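Search notes... Go
We use cookies to remember your settings. OK

October 2020 — bench top, room 209

Oiled the butcher block again last night, second coat. First one went on too thick at the window end and stayed tacky for 6 days so this time I wiped back hard after 14 min. Much better. Do NOT use the Otura wax on top untill it's fully cured, Carla Mahasneh tried it on the small bench in January and had to scrape.

Sanded at 180 first, with the strips. Going across leaves scratches you only see once the oil is on. 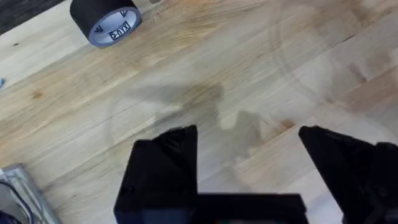 Teltstead Workshop — Bench & Fixtures Group

Pale strips took the oil evenly, honey colored ones came up a bit darker. Left the little dark knot alone, it's sound, no filler. Orange-brown patch is in the wood, sanding won't shift it, stop trying.

Black tape lives on this bench now. Please dont stick it straight to the top — the last lot left gum along the front edge and I lost an hour with the citrus stuff. Use the paper tape for marking out.

Still to do: underside, one coat. Tighten the 7 mm bolts on the back rail. Ask Sayegh about more oil, can is nearly done. Rags go flat outside to dry, not in the bin!!

Recent entries
Flonelix clamp rack, second try
Small bench — scraping off the wax
Vise jaws, new leather
Where the drill bits went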